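Home | Products | Newsroom | Careers | Contact

Futach Extends Wallthorpe Interior Range With Lattice Doors and Matching Windows

Reading time: 2 minutes

WALLTHORPE, September. Futach, a maker of interior joinery, has added a sliding lattice door and a matching fixed window to its Wallthorpe range. Both are available to trade customers and are made to order at the company's Pandham works.

The door is supplied as a pair of panels with a top-hung track and a floor guide. Each panel is rated to 60 kilograms. Frames and grid bars are cut from the same stock and finished before assembly, so that no bare end grain is left at the joints. Pairs are delivered with the track cut to the width of the opening.

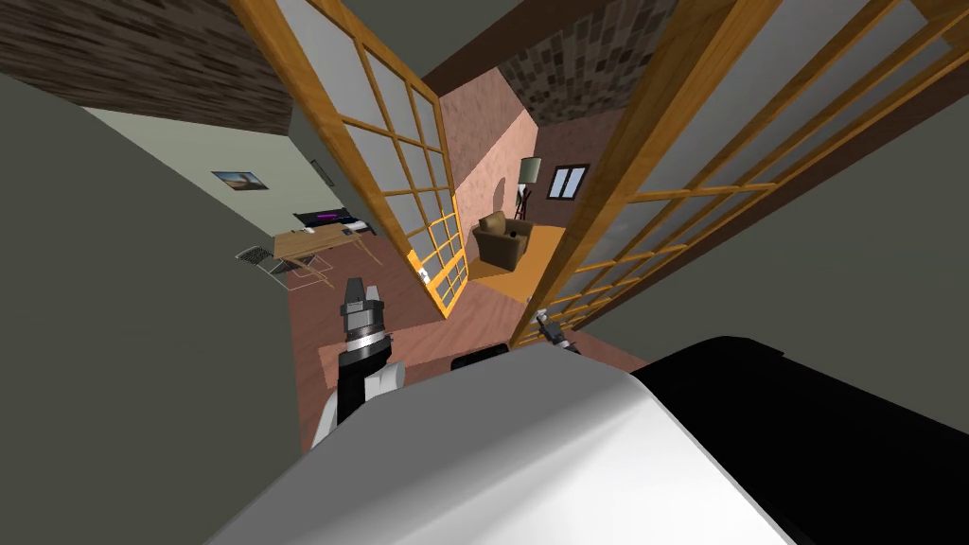

Sliding lattice doors with honey-colored wooden frames, partly open.

The window uses the same bar profile as the door. Panes are held by beads fixed with screws, and a single pane can be replaced without removing the frame from the wall. Clear, tinted and frosted glass are offered at the same price. Lead time is four weeks for standard sizes and two weeks longer for special orders.

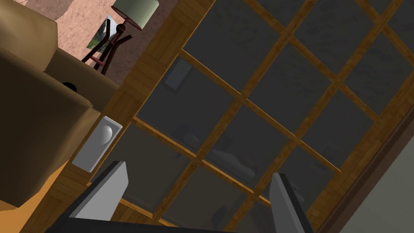 According to Tianyou Fang, fitters had asked for screwed beads for some years, as glued beads often split when a pane was changed and the whole bar then had to be recut.

Futach has also revised the track used across the range. The new section, named Pan, has a deeper channel and can be adjusted for height with the panels in place. It fits existing Wallthorpe openings. Zhiqiang Jiang said the older track would remain in stock as a spare part.

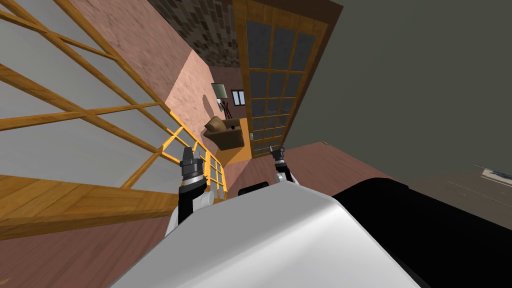 Ordering and Samples

Trade customers can order through their usual account. Sample corners show the joint, the bead and one finish, and are sent on request. Drawings and fitting instructions are included with each order. Openings should be measured after the floor is laid.

Sign up for our newsletter to receive product updates.

This site uses cookies. Accept | Manage settings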